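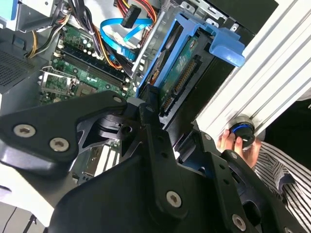
An open desktop computer tower with its green motherboard showing.

About Sternley Vote Desk

Sternley Vote Desk is a nonpartisan publisher of election and legislative information. We cover state house, county and school board races, along with the bills that come out of the statehouse once the races are over. Our main office is in Flovelby, and we keep a smaller reporting office in Tomar.

What we publish

Our candidate guide lists everyone who has filed for office in the districts we cover. For the current cycle that is 1124 candidates in 362 districts. Each entry gives the office sought, party if any, filing status and answers to our questionnaire. Candidates get the same questions and the same word limit. Answers are printed as received, apart from spelling.

The bill tracker follows legislation from introduction to signature or veto. It now holds 1313 bills, with roll call votes where a recorded vote was taken.

We do not endorse candidates, and we do not run opinion columns.

How we are paid for

Pleltorov, our parent company, owns the site and covers office costs. The rest comes from subscriptions and from newsrooms that license our data. We have over 1000 paying subscribers. The candidate guide is free to read. We do not accept advertising from campaigns, parties or political action committees.

Corrections

If a listing is wrong, use the form at the foot of that page and include a link to the public record. Corrections are dated and stay on the page. Candidates who missed the September questionnaire may send answers until 2nd November.

Office hours are 9 a.m. to 5 p.m. The Tomar office is open by appointment.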